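I haven't posted in a while, and I know some of you came over from the neighborhood list wanting news, so let me get that out of the way first. Adelmo Pace is home. He is fine. He is, according to his daughter, annoyed at all of us for making a fuss, and he wants his hat back (if you picked up a gray hat by the Galli Road bus shelter, please get in touch with me or drop it off at the library desk).

For everybody else, a little background. Adelmo is 81 and has lived on the Clemen side of the creek longer than I've been alive. He goes out every morning for a walk and a coffee, and one morning in April he went out and didn't come back. By lunch his daughter was calling people. By 3 p.m. the police had put out a notice, and by dinnertime there were 30 of us standing in the parking lot behind the Wesside branch with flashlights and no clue what we were doing.

I'd never been on a search before! I pictured a long line of people walking across a field, like on TV, but we don't really have fields. We have driveways and alleys and that strip of brush along the creek that the city keeps saying it will clear. An officer split us up into groups and gave each one a map with streets highlighted in yellow. My group got the blocks between Oment Avenue and the creek. We were told to knock, ask politely, look in carports and sheds if the owner said okay, and call in anything odd without touching it.

People were so nice about it. One woman came out in her slippers and walked her whole block with us. A guy who was clearly in the middle of cooking turned off his stove and checked his doorbell camera right there on the porch, and he had Adelmo on it at 7:19 in the morning, heading toward the creek – hands in his pockets, hat on. That was the first real piece of information anyone had, and I about cried when the officer read it back over the radio.

You also start looking at everything differently. Every gate, every basement stairwell, every little door. I still do it, weeks later, indoors and out.
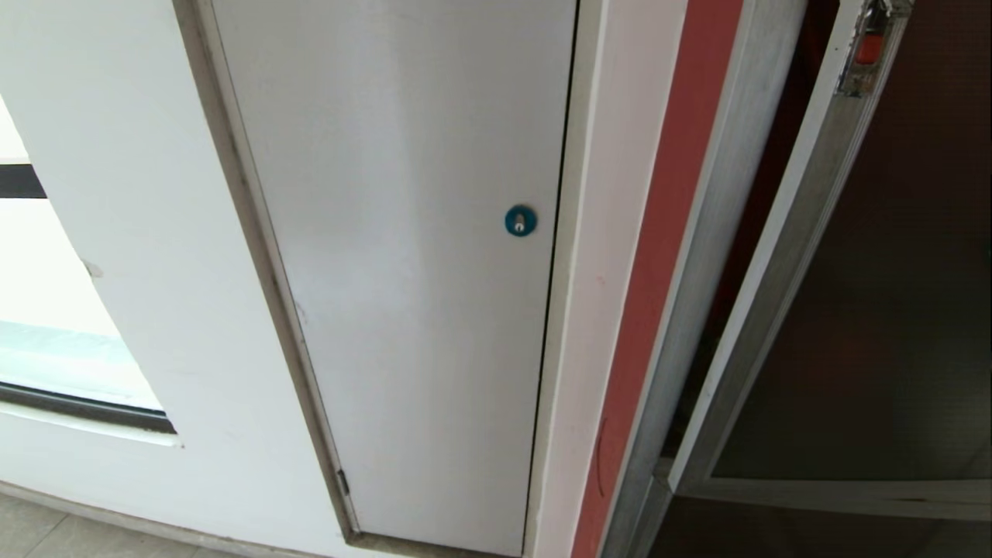 Narrow white door, round teal lock, no handle.

Anyway, they found him a bit before 11 that night. He had crossed the footbridge, gotten turned around, and ended up sitting in the laundry room of an apartment building on the other side, where a tenant coming down with a basket recognized him from the notice. He'd hurt his ankle and was pretty thirsty. He spent two nights in the hospital and then went home.

A few things I'd pass along if this ever happens on your street. Save your camera footage right away, mine was set to erase itself after a day and I had no idea. Wear real shoes (I wore flats, don't ask). And check the laundry rooms, they're warm and the doors are hardly ever locked.

His daughter is putting together a phone list for the blocks around Oment, so leave a comment if you want to be on it and I'll send her your name. And look for that hat!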